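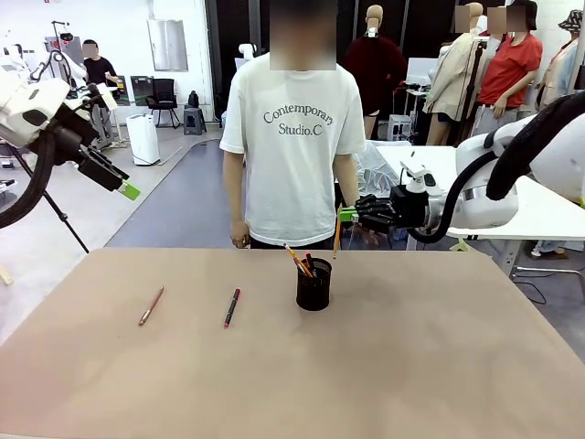
NENDMONT, April 2019

We don't much trust "about us" pages, and we've tried to keep ours short. Jilletti advises small offices and schools on their desks. Most of what gets sold as desk organization is clutter with a price tag on it, and we've bought enough of it to know.

Our starting kit is dull. A mesh pen holder, yellow pencils, a pen with some red on it, paper over the tabletop. The holder has no drawers, no phone slot and no inspiring colour. You drop pencils in and they lean whichever way they like. We have yet to see the catalogue tray that does better, whatever the catalogue says. 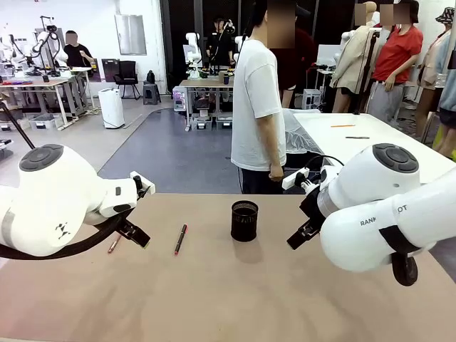
We do have doubts about our own advice, too. A holder only works if people put things back, and a pencil left lying on the table is the normal state of a pencil. Anyone who promises you a permanently tidy desk should be asked to come back in July and show you.

Jilletti began with 2 clients, Brivon and Ekwueme, who both thought they needed new furniture. Neither did. Our first visit is $40 and the full workroom review is $700, travel within Nendmont included. We don't take commission from suppliers and we don't sell trays. If your desks are fine we'll say so, and you'll be out the $40.

Mail: Box 3053, Nendmont. We answer letters, usually in pencil.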